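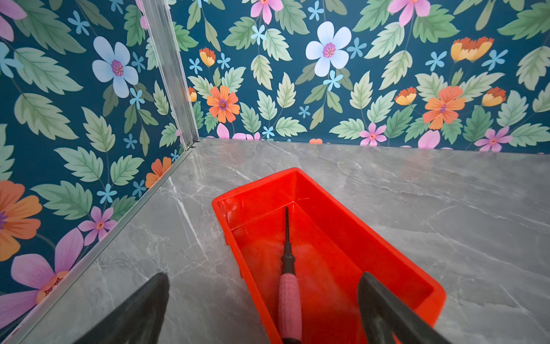

Jullent driver lying lengthwise in its tray, shaft toward the far end.

Print this page | E-mail this page

Jullent Screwdriver and Tray Set: Review

The Jullent set consists of one small screwdriver and one open plastic tray, sold together for $9. I bought it in July to replace a driver with a smooth handle that had become hard to turn with oily fingers. It has been in regular use for seven weeks, mainly on battery covers, terminal screws and cabinet hinges. The comparison tools were the Gosen pocket driver, which I have owned for several years, and a Benítez driver of similar length.

Handle

The handle is pink and ribbed over the grip area, with a rounded end. The ribs are the main reason to consider this tool. They are deep enough to hold a fingertip and shallow enough that a long run of screws does not leave marks on the hand. The Gosen has a better shape for the palm but slips sooner. The Benítez is too thick to spin between two fingers.

A black collar sits between the handle and the shaft, with a ridge around it. I rest my index finger against the ridge when starting a screw. It also stops the hand from sliding onto the shaft under pressure, although on a driver this size there should not be much pressure.

Shaft and tip

The shaft measures 90 mm from collar to tip. That is long enough for recessed screws in most small appliance housings. It is thin, and I would not use it to pry anything. Under a firm turn on a stuck hinge screw I could feel slight twist before the screw moved. The shaft is dark and the tip is shiny, so the working end is easy to find in poor light.
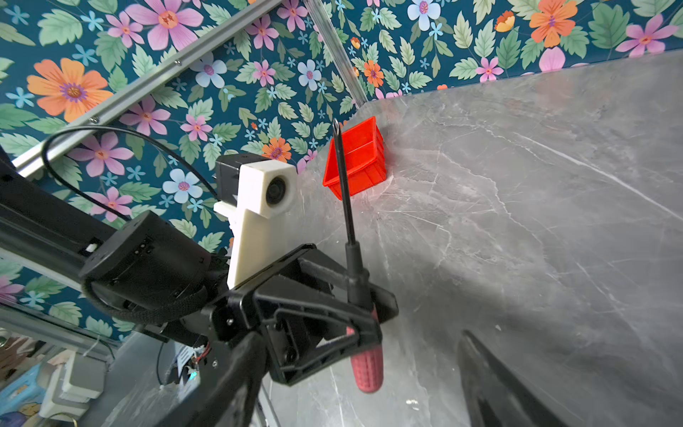 Driver held tip up. The empty tray is at the back, near the wall corner.

Tip wear so far is minor. One edge has a small burr from a hardened screw, and I removed it with a fine stone. The tip is not magnetic as supplied. I stroked mine on a magnet and it now holds light steel screws, but it needs to be done again every week or so.

Weight and balance

My kitchen scale gives 49 g for the driver alone. The balance point is inside the handle, close to the collar. For vertical work this is a good place for it. For horizontal work the tip rises a little when the grip is relaxed, and you have to hold it down until the screw has started.

Tray

The tray is a plain rectangle in bright red plastic, open at the top, with slightly sloped walls and a raised rim. The driver goes in lengthwise. The slope makes it easy to slide a screw up the side with one finger — more useful than it sounds with small washers. The rim gives a decent grip for carrying.

There are three complaints. The floor of the tray is slick, so a driver placed in it carelessly will slide when the tray is moved. There are no dividers, and screws collect under the handle. The underside has no rubber feet either, and on a polished surface the tray moves if you bump it. Two strips of Tarkar non-slip tape fixed that.

The color is a real advantage. Against a gray marble-patterned surface the tray is easy to spot from across the room, even next to a wall covered in a busy flower print.
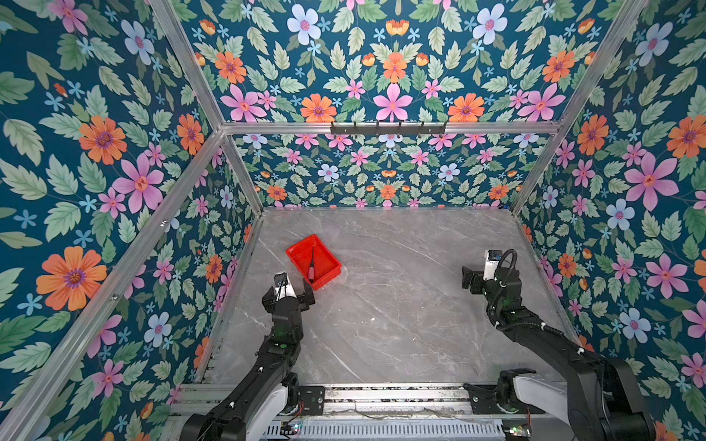 Storage

The set takes up little room. I keep the driver in the tray and the tray on the work surface. Jullent does not supply a loop or a clip, so anyone who hangs tools from a hook rack will have to add one. The tray stacks with a second tray of the same type, but only when the lower one is empty.

Verdict

The driver is worth the price for the handle alone. The tray is adequate and would be improved by a textured floor. Buy the Gosen if you mostly do longer jobs and want more palm support. For short jobs on small screws, I now pick up the Jullent first.

Rating: 7 out of 10

This site uses cookies to remember your settings. By continuing to browse you accept their use.

Contact | Copyright, all rights reserved | Back to top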